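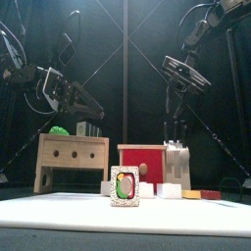 5. What a container tells you, and what it does not

5.1 The claim under test

The advice literature on tidying rests on a claim that is repeated far more often than it is tested: that an object with a fixed and visible place will be put back there, and that a container which announces its contents will keep them. Darari, the tidying scheme discussed in Section 2, builds its whole program on this. So do most of the sellers of drawer dividers, countertop racks and labeled bins whose catalogs we reviewed. We do not think the claim is absurd. We do think it bundles together several things that ought to be pulled apart before anyone tells a household to buy another box.

The first is whether a person can tell, from looking at a container, what belongs in it. The second is whether that person then puts the thing there. The third, which the literature hardly touches, is whether putting it there makes the room any better to live or work in. A spoon can be correctly stored in a holder that stands in the way of everything else on the counter.

Our material allows us to say something about the first, a little about the second and almost nothing about the third. The reader should keep that order in mind, as we have tried to.

5.2 Three ways of announcing contents

We sort small household storage by how it signals its purpose. Some pieces carry a sign, such as a word or a picture of the thing to be stored. Some show the contents directly, either because they are open or because part of what they hold sticks out. The remainder are closed and plain, and have to be opened or remembered.

The utensil holder in Figure 3 belongs to the first two groups at once. A white fork and a white spoon are visible on its front, and dark handles stand up from the slots in its top. It would take some effort to mistake its purpose. The red-fronted box beside it has a round wooden knob and no stated use whatever. One could keep tea in it, or batteries, or the instructions for something long since thrown away.

On the advice-book account, the holder should therefore be a well-behaved piece of storage and the box a troublesome one. We went into the Murnar home visits expecting to find something like this, and we would ask readers to weigh what follows knowing that we did.

5.3 What the visits found

Each of the 28 households in Murnar was visited three times over a period of 30 days. Before the first visit, residents chose the small things they handled most in the kitchen or at the main table, and told us where each one lived. Across all households this gave 215 objects. At later visits we checked where each object was, and asked about the ones that were somewhere else.

Containers with a sign on them did well on the first question. Residents and guests alike could say what they were for. They did less well on the second. The holders for forks and spoons were used for forks and spoons, certainly, but they were also used for pens, scissors, a thermometer, birthday candles, and in one home a toothbrush kept for cleaning the faucet. The sign told people where the fork went. It did not tell them to keep anything else out. An upright slot at hand height is a convenient place to put a long thin thing, and people with a long thing in their hand seemed to respond to the slot before they responded to the picture of a fork.

The closed, plain boxes surprised us in the other direction. Guests had no idea what was in them. Residents nearly always did, and the contents changed little from one visit to the next. We are wary of making much of this. A closed box that is never opened will keep its contents very well, and by that standard the tidiest container in any home is the one at the back of the attic. Several residents told us they knew what was in a box and turned out, when the lid came off, to be right about the main thing and wrong about the rest.

We also looked at whether the color of a container mattered. Istau, whose kitchen boxes were present in many of the homes, sells the same box with fronts in several colors, and its catalog suggests giving each family member or each kind of item its own. Residents did use color when they spoke to us ("it's in the red one"). We found no sign that it helped them return things. Color may simply be easier to say than "the second from the left," which is a benefit of a kind, though a smaller one than the catalog has in mind.

5.4 The tops of things

If there is one place where our notes disagree plainly with the advice books, it is the flat top. Darari treats the top of a cabinet, bench or low shelf as a fault to be corrected: things land there because they have no home, and once they have a home they will stop landing there. Our residents' things had homes. The residents had told us so themselves at the first visit. A good many were on top of something anyway.

Take the small wooden cabinet in Figure 3. Its front panel has three round holes in a row, and there is another round opening in the side. These are features that invite a guess about storage. Yet what draws the eye is the top, where a bright green crumpled object, perhaps a sponge or a toy, sits at one end, and a gray ribbed one, something like a small grater, sits toward the other. Are these two things out of place? An observer working from the Darari checklist would have to say yes, as neither is inside anything. We cannot see how the observer would know. The top might be exactly where both are kept.

We raise this because the checklist, or something close to it, was used to score tidiness in the Mrema survey, and the Mrema scores are in turn the main evidence cited for the checklist. An object on a top surface counts against the room. A room is then found to be untidy in proportion to the objects on its top surfaces. The reasoning is circular, and a large sample does nothing to straighten it.

In our own scoring we asked the residents. This has problems too. People are inclined to declare that a thing belongs wherever it happens to be when a visitor points at it, and we suspect that some of the homes we were told about at the second visit had been invented on the spot. We compared answers with those given at the first visit and kept the earlier one where the two differed. That reduces the problem — it does not remove it, because the first answer may have been the more hopeful of the two.

5.5 Things that are there to be looked at

A last group of objects fits none of these categories and tends to be dropped from studies of storage altogether. The little picture frame with the speckled white border, which stands in front of the red box in Figure 3, stores nothing and is not waiting to be put away. It does, however, occupy the ground that anyone reaching for the knob of that box from the front would have to reach across or around.

Arrangements of this kind were common in Murnar. Photographs, candles and small plants stood in front of doors and drawers that were said to be in regular use. When asked, residents described moving the object aside, opening the drawer and moving it back, and few thought of this as an inconvenience until we brought it up. We may well have created the complaint by asking. Darari would have the frame moved to a wall. Perhaps it should be, but the case for moving it depends on how often the box is opened, and neither the scheme nor the survey asks that.

5.6 How far this goes

The households volunteered, and people who volunteer to have their kitchens inspected are unlikely to be the ones with most to hide. All the visits took place in February, when windows are shut, coats are indoors and more meals are eaten at home. We would expect counters to look different in summer. The objects were picked by the residents, which favors things they use and think about, and leaves out the drawer of cables, the spare lids and the rest of the slow-moving stock that makes up much of what a home contains.

Nor can we rule out that residents tidied before we arrived. Some said that they had. One said that she had not, and had then gone on to apologize for the state of a room in which every object was where she had told us it would be.

Within those limits, we find reasonable support for the view that a sign on a container helps a stranger to guess its purpose. We find weak support for the view that it helps the people who live with it to put things back, and none for the view that it keeps other things out. The next section takes up the question of slots and openings, where the size and shape of the gap seem to matter more than we had allowed for when the visits were planned.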